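Workshop tips: when a bench gripper drops things or won't let go

Shiyu Tian and I run a small robot arm on the bench at Flirlow, mostly for sorting and stacking blocks. In October it dropped a block, carried on as if it hadn't, and drove the closed fingers into the tabletop. The stop button was behind the monitor. No one was hurt, but it took me far too long to reach it. These are the habits we've kept.

Move the stop button first

Put it at the front edge of the bench, on the side of your free hand. Test it before the first run of the day with the arm moving slowly. If it doesn't stop the arm, turn off the power at the wall and leave it off until it's fixed.

Mark the target with tape

Black cloth tape is fine on wood. Press the corners down with a spoon and replace any strip that lifts, as a finger can catch on it. When the arm is placing next to a block that's already down, run it slowly and watch the gap.

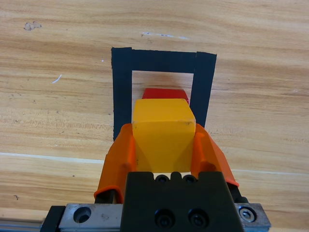 Check the finger covers

Our fault turned out to be a cover that had crept along the finger. The arm log showed 1,920 closes since the last change, and we had been told to expect 2,000, so I hadn't looked. Now we look every 200. With the power off, push each cover sideways with your thumb. If it slides, take it off, wipe the finger with metho, let it dry and refit it. Don't use oil or silicone spray anywhere near the grip.

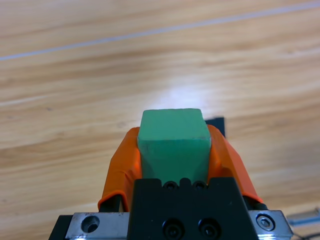
Dropped blocks can also come from the controller. Ours is a Fanura, and after a power cut it went back to its default grip force without a warning. Write your settings on a card and compare them after every restart. Then do a test hold with one block, the green cube between the orange fingers for instance, and keep the arm low over the wood. Look at both sides of the grip - a wrinkled cover deserves the thumb test before you go on.

If a block jams

Press stop, then isolate the power. Support the block with one hand before easing the fingers open. Yufang Kang pinched a fingertip doing this with the power on, and the nail was black for weeks. Check the screws afterwards with the correct hex key and nip up any that have worked loose.

Keep the spare covers in a closed tin, out of the sun.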